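Kongkaew Project Report: Two-Arm Desktop Assembly
Yupin Phromma, Gusdale robotics class
03/01/2022

1. Goal

The goal of Kongkaew was to get two robot arms to build up a desktop computer from loose parts. We picked four kinds of part: the CPU, the memory, an expansion card and the hard drive. The case is a Dell tower, laid on its side so the arms can work from above. Our class took the project over from last year's team in September. They had the arms moving but had not placed a part with them.

2. Setup

The parts wait in a gray 3D-printed fixture next to the tower. We printed it in one piece so the positions could not drift between runs. The first version had pockets that were too tight, and the memory modules stuck in them.

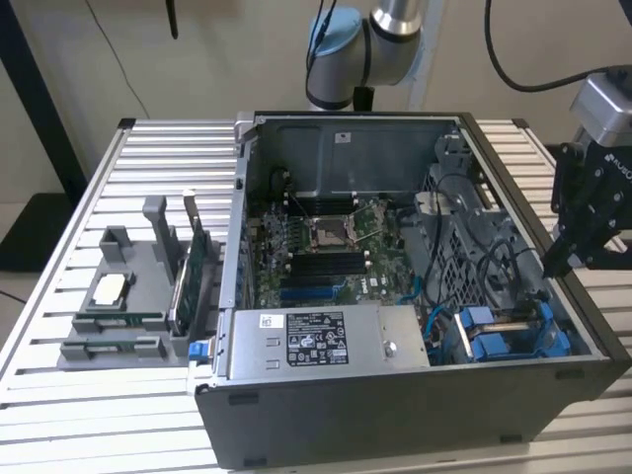

Each part has a taught pickup point and a taught place point, and the Stulisen control script moves between them. We run at 40 percent speed while teaching and go faster only after a clean run. If the tower gets bumped, all the place points have to be checked again. We lost two class periods to that before we added stops on the bench.

3. Hard drive

We started with the hard drive. It is the biggest part, and the blue carrier gives the gripper something to hold. The carrier has to enter the cage straight. A small tilt is enough to jam it, and the arm then stops on its force limit.

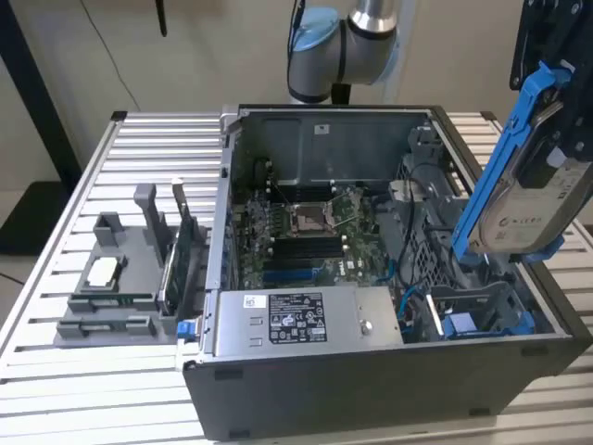
Why not push harder when the drive jams?
The force limit protects the carrier and the cage. We back the arm out, correct the angle and try again.

We logged 81 drive attempts over the term. Most of the early failures came from the grip. The carrier turned a little between the fingers after pickup, so a place point that was right on one run was wrong on the next. Moving the grip closer to the middle of the carrier helped more than any change to the script. We also added a short pause before insertion so the person running the arm can check the angle on the wrist view.

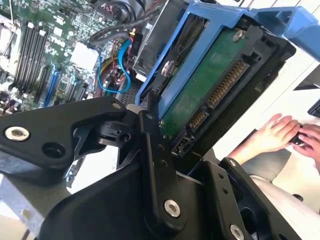
Could the arms do the whole build without a person?
Not with what we have now. The script has no way to measure the tilt of the drive, so a person has to approve each insertion.

4. Remaining work

The CPU is the hardest part left. The socket lever needs its own motion and we have only tested that by hand. Memory is next on the list, using version 2 of the fixture. We plan to show the drive insertion at the Flestport student day, with the other parts placed by hand if they are not ready.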